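Drirkcombe Allotment Association
Minutes of the meeting held 2018-03-09 in the Primgate Room

1. Minutes of the last meeting
Approved with one correction: the hose was returned to the shed, not the chair.

2. Water
The Orellana tap is still dripping. The plumber has been paid for the first visit and will come back once the part is in. Members are asked to use the lower tap until then and to leave the stopcock alone.

3. Rents
Rent stays at 38 per plot for now — the landlord has not yet replied to our letter. The account stands at 538 after the insurance payment. It was agreed to keep 100 aside for fence repairs.

4. Compost delivery
Histent can deliver 500 bags at the old price if we order as one group. Orders go on the sheet by the gate. Bags will be left on the hard standing and must be moved within 5 days. A member asked if the peat-free kind could be had as well. The secretary will ask.

5. Paths
The path behind the top plots is too narrow for a wheelbarrow where the brambles have come through. Plot holders on that side will cut back to the posts.

6. Summer show
To be held in August as before. Marrows and onions keep their own classes. The jam class was discussed at length and left open.

7. Any other business
The padlock code will change next month. Plots left unworked will get one letter before they are offered to the waiting list.

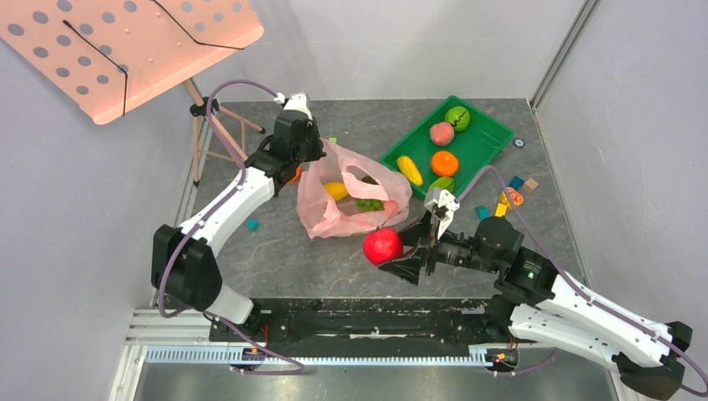
New codes will be given out in person at the gate, and members should not write them on the shed door.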